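Two new arms on the Urndale line, and what they mean for the rest of us

If you've walked past the fitting room since March you've probably slowed down at the window. So have I, more than once!

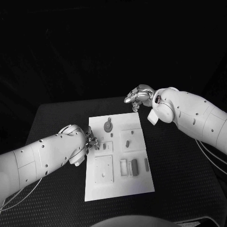
We've been asking for help with small-part fitting for ages. Every Koltard unit needs its pegs and pins seated by hand, and on a busy week that can come to roughly 3000 little pushes with the same thumb. Anyone who has done a full month of it knows what the thumb thinks of it.

The plan is for the arms to take over the plain, repeated fits first. The fiddly ones stay with us for now, and so does final checking. There are 14 people on the fitting team and all of them keep their jobs, with three moving over to setup and teaching (they've already started, and they're loving it). Solène Millet, who ran the old bench for years, now spends her mornings showing the hands how a part ought to go in. "I had to slow down and think about what my fingers do," she told me. "I'd never had to put it into words before."

The shift pattern changes too. Evening fitting ends once the arms have got through their first 1000 units to the Tijani standard, and those hours move to days. Quite a few parents on the team are very happy about that one.

Want a closer look? Come by the fitting room at 2 p.m., when the team stops for coffee and somebody is always glad to talk. Questions about training places go to Solène, at the desk by the Brurkar store.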